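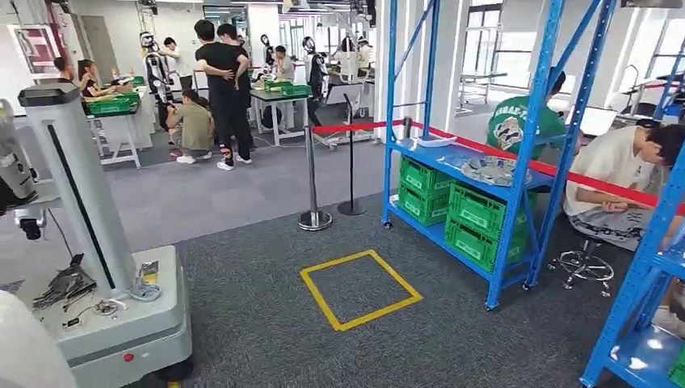

April, team notebook, evening entry

Long one today, so get yourself a coffee before you start reading. I promised everybody I'd write up the whole afternoon while it was still fresh in my head, and I'm at the kitchen table with my shoes off and a sandwich, which is about as fresh as I'm going to get.

First, thank you to Inmaculada Montoya for coming by to talk us through the rules again. I know we've all read them (well, most of us have), but hearing her go through the delivery task out loud cleared up several things I'd been carrying around wrong for weeks. The big one is that the robot has to be entirely inside its start square when the run begins, cables and all, and it has to come back to the same square at the end. I had somehow decided that "touching the tape" was good enough. It isn't! So the yellow square on the carpet is now our official start, and please, please don't peel it up to fix something else. The roll of tape is in the drawer if you need some.

Now for the driving. We started the day with Sumix, our wheeled base, refusing to hold a straight line on the carpet. It was drifting left, and it had been fine on the hard floor in the hallway last month, so I was ready to blame the carpet and go home. Cavico (our navigation code, for the new people reading this) was reporting that everything was lovely and that the robot was exactly where it ought to be. After a good deal of head-scratching we looked at the wheel settings and found that one side still had the old diameter in it from before we changed the wheels. One number! I fixed it, we ran the straight-line test again, and the drift was small enough that the correction could handle it. I'd still like to redo the calibration properly with the full load on top, so that goes on the list.

The max speed is now capped at 600 millimeters per second. I know some of you want it faster and I do understand, it looks so good when it goes fast, but the tall column sways when we brake hard and I don't like it one bit. Let's get clean runs at 600 and then have the argument again.

Crates next. The green ones are the competition size, and we're practicing the pickup from the lower shelf of the blue unit with the crates stacked 2 high. Picking the top one went nicely once we slowed down the approach. Picking the bottom one after that is where we still lose time, because Calvo (the arm software) plans the second reach as if the first crate were still sitting there, and so it swings out in a big, careful, very beautiful arc around nothing at all. I laughed the first time and not so much after that. What we need is for the pickup routine to tell Calvo that the crate has gone from the shelf. I wrote down where I think the message gets lost, it's in the comment at the top of the pickup file, and I'd be grateful for another pair of eyes on it.

One thing I want to put in writing so I don't lose it: lock the shelf casters before every run. All of them, on both shelves. We had one run where the shelf rolled back a little when the gripper nudged it, and everything after that was off, and I spent far too long hunting through the logs for a software problem that was really a wheel with the brake up. It's now the first line on the checklist.

The red barrier tape stays where it is too, along the front of the shelving. I know it's a nuisance to unhook and hook up again, but there were a lot of us in the room and a lot of robots, with the humanoid groups working back toward the windows, and I feel much better having a line that people can see. Unhook it for the pickup run, hook it back afterward. If you're working at the stools behind the shelves, give a shout before you stand up during a run.

Speaking of the windows, the afternoon light is doing something to our marker detection. Girby (the camera module) found the shelf marker right away in the morning and then missed it over and over once the sun came in strong. I tried a shorter exposure and got it back for 2 runs, then lost it again. I don't have a real explanation yet. My guess is glare off the marker itself, which we printed on glossy paper since that was what the printer had in it. I'll print a matte set tomorrow and we'll see.

A small plea about the top of the base. It's a very handy flat surface and I'm as guilty as anyone, but there were tools, connectors and a whole nest of black cables living up there, and none of it is going to ride politely through a turn. Could we have a proper tray for that? There's a gray perforated one on the upper shelf that would do the job beautifully. Clear the top before you drive, even for a quick test.

Still to do:
Recalibrate the wheels with the full load on.
Fix the crate message between pickup and Calvo.
Matte markers for Girby, then repeat the afternoon test in the same light.
Label the spare cables by length.
Full run, start square to shelf and back, with the clock going.

I'll be in at 9:30 tomorrow to start on the markers, and I'm bringing the good cookies, so come early if you want any.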